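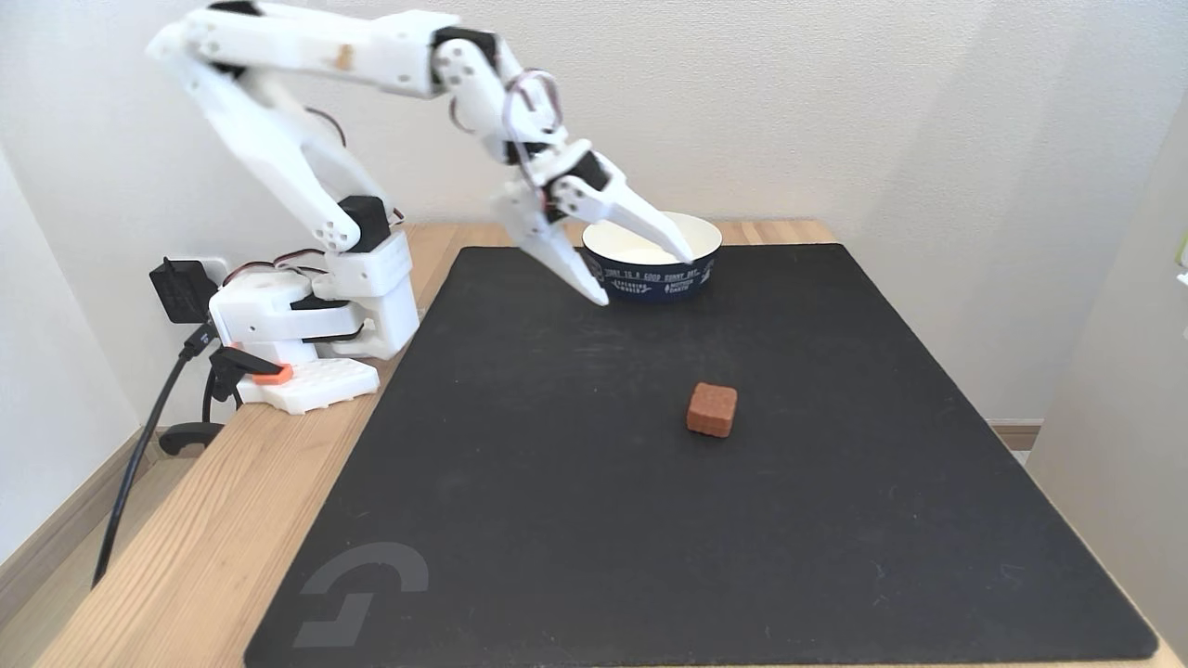
Wrist servo swap and recalibration

2024-03-26

The wrist servo on the small arm started dropping off the bus last week. The fault came and went: a few good minutes, then no reply from that ID until the power was cycled. I suspected the cable first, as it flexes with every move, but a new cable made no difference.

Notes on the repair, mostly for my own use.

Switch off at the wall before touching the connectors. Support the forearm by hand, as the joints go slack without power. The horn screw is small and soft, so use a driver that fits properly. Mine had been put in with too much threadlocker in August and took 20 minutes to shift.

The new servo came from Orkik with the factory ID. Set the ID on the bench with nothing else connected, otherwise two servos answer at once and the write fails. Then centre it before fitting the horn. I skipped this the first time and lost 38 degrees of travel on one side.

Refit the cables with enough slack to go round the wrist. Too tight and they pull at full bend; too loose and they catch on the bracket.

Calibration is the usual routine: move each joint to both stops by hand, save the limits, then go to the home pose. The printed brackets give a little under load, so I leave a small margin at each end. I limit speed to 70 per cent for the first runs.

My test is to put the small brown block into the paper bowl at the back of the mat. It needs a long reach and the fingers have to clear the rim, so an error at the wrist shows up there first. Check the table clamp before starting. A loose base looks very much like bad calibration.

Jummai Ekwueme asked whether the old servo is worth opening. The gears feel fine, so I would guess the board. It is in the drawer for now.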